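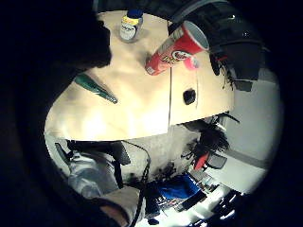

Clear side to side before you start.

Support > Urari glove kit > Set-up, part 2
7 shares | 2 comments

1. I stand one item up and lay one can down. Keep your hand well back from the lens!

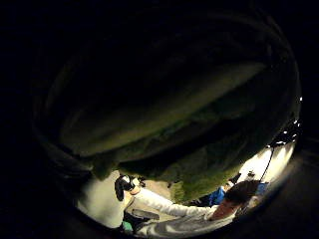
Arm out, black item in hand.

2. Plug in the right glove and wait 60 seconds. Caution: don't tug the cable.

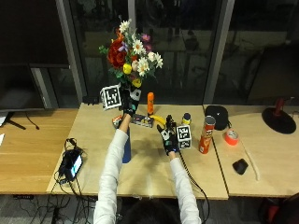 3. Now pick something up, nice and slowly.

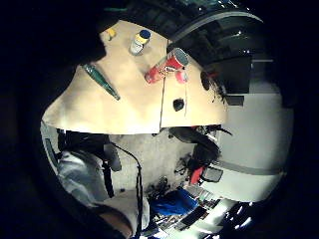 Can I use my own cans?
Any light ones will do.

Comments
Hatice Türkmen: Step 2 sorted me out, ta!
Abdelkrim Tazi: Same here.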